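Home Shop Sizes Delivery FAQ Contact

Painter's Tape and Paper: Frequently Asked Questions

Last updated 28th January

Which paper should I use to cover a table?

Brown kraft paper suits most jobs. It is strong enough to write on, takes tape well and costs little to replace. Platetti is our standard weight. Bernier is heavier and better for tables that get leaned on all day.

How much is on a roll?

A Platetti roll holds 1,139 square feet. A Bernier roll holds 883 square feet on the same size core, as the paper is thicker.

Do I need to cover the whole table with one piece?

No, but a single piece is easier to keep flat. If you must join two, butt the edges together and tape the join from below. An overlap on top will catch sleeves and pens.

How do I get rid of the curl?

Unroll the paper the evening before and lay it face down with a book on each corner. Creases from folding will not come out fully. Buy rolled paper if that matters to you.

Can I mark out a grid with painter's tape?

Yes. Measure along two opposite edges, make small pencil ticks and run each strip from tick to tick. Put down all the strips in one direction first, then cross them. Press the tape where strips cross, as these spots lift first.

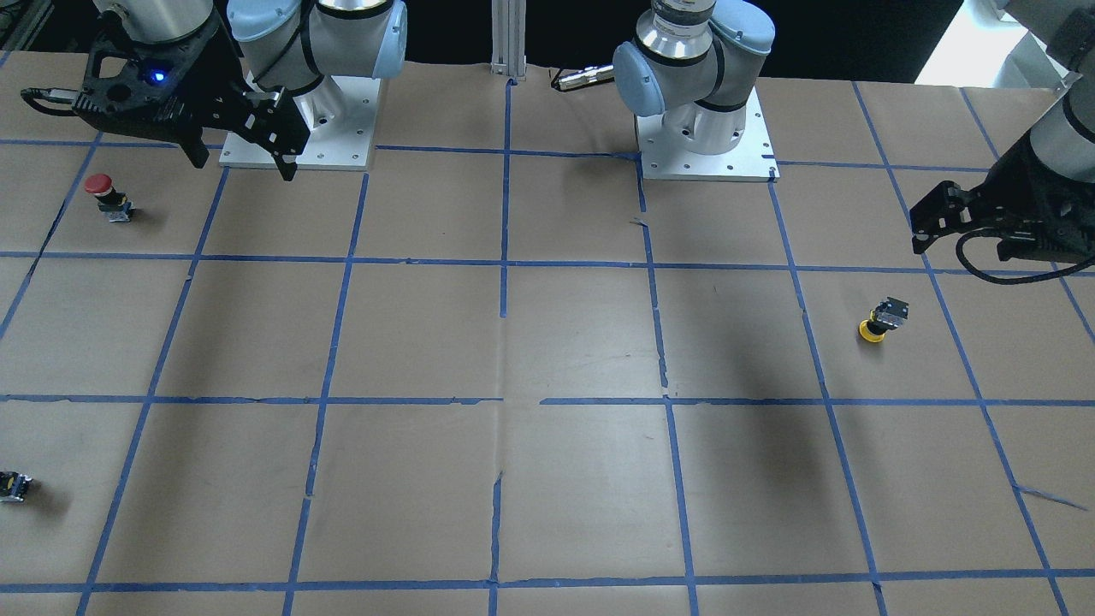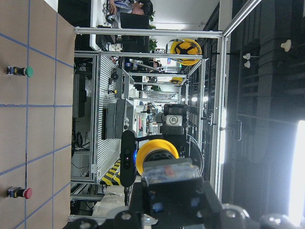
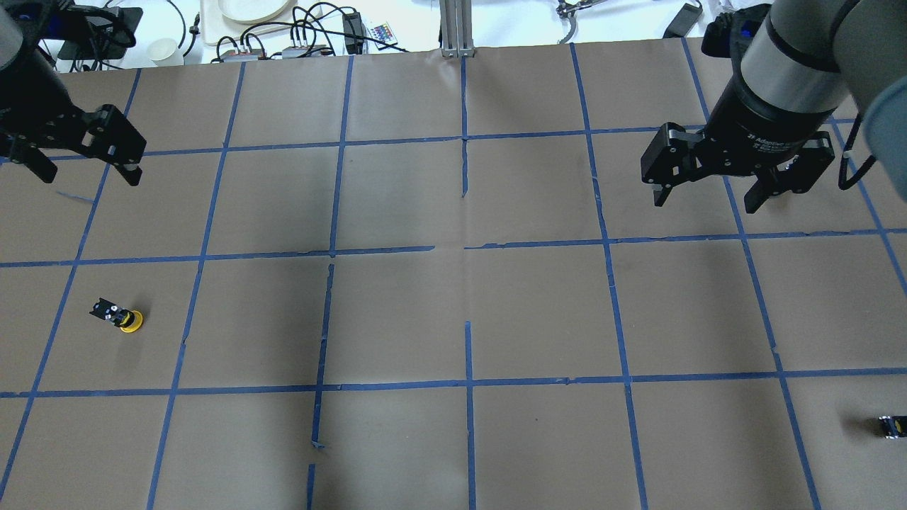
Blue tape laid out in a grid.

My lines are not straight. What am I doing wrong?

Most people pull the tape too hard. It stretches, then shrinks back and drags the line with it. Hold the roll low and lay the tape down a foot or so at a time. For long lines, snap a chalk line first.

Will the tape come off the paper again?

Sometimes. Painter's tape is made for walls and woodwork, and kraft paper has loose fibers that come away with it. If you expect to move your lines, choose the Ammann low-tack tape and lift it slowly, folded back on itself.

How long can tape stay on a bare table?

Up to two weeks indoors. Direct sun shortens that a good deal – in July, by a south window, we would take it off after three days. Leftover glue can be wiped away with warm soapy water.

Does the tape come in other colors?

Ammann tape comes in blue and green. The glue is the same on both. Blue shows up better on brown paper.

Can I recycle the paper with tape on it?

Check with your local service. Many accept kraft paper but want the tape removed. Small scraps of tape are usually fine.

Do you cut paper to size?

Yes, for orders placed through our Zonivlow counter. Send the length and width of the table and say whether you want an overhang. Cut pieces cannot be returned.

Who do I ask about large orders?

Write to Beat Tanner in the order office, using the contact page. Please include the paper name, the number of rolls and a delivery address.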